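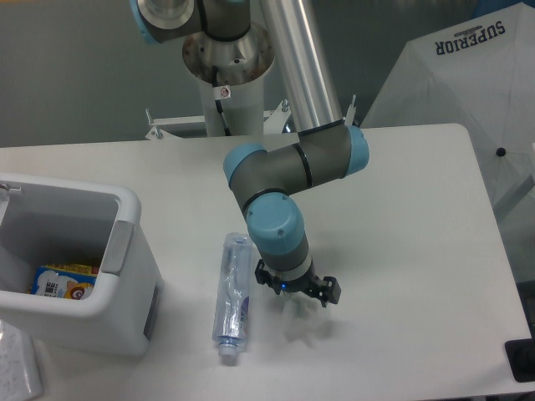 Mokgethi wrote in that the Skanberg desk wobbles at standing height, and asked whether the crossbar kit fixes it. Partly. The kit reduces side-to-side movement and does little for front-to-back, where most of the complaint lies.

Skanberg height-adjustable desk, two-motor version, reviewed 2019-01-21

The unit tested is the Himora frame with the Skarkero top, bought at retail in May and used daily at two heights. Rated load is up to 56 kg, top included. The top is heavy for its size and uses a fair share of that.

Assembly takes one person an evening. The leg bolts are M6 and need a longer key than the one supplied. The feet ship with the levelers fully wound in; set them before mounting the top, as access afterward is poor.

Motor noise is low going up and slightly higher coming down. The controller counts full cycles, and ours reads 1,136 with no faults logged. The left leg lost sync once at cycle 464. Holding the down button until the frame reached its lower stop cleared it. The manual covers this on the last page, in small type.

Typing at seated height produces no movement worth noting. At full extension a monitor on a clamp arm shakes visibly with normal typing. A monitor on its own stand is better.

The Testa frame has thicker lower columns and is stiffer front to back, but its lowest position is too high for shorter users and the memory keypad costs extra.

Cable tray: shallow, adequate for one power strip. Surface finish: marks easily, cleans with a damp cloth. Spare controllers are sold separately and use the same plug as the older single-motor frame.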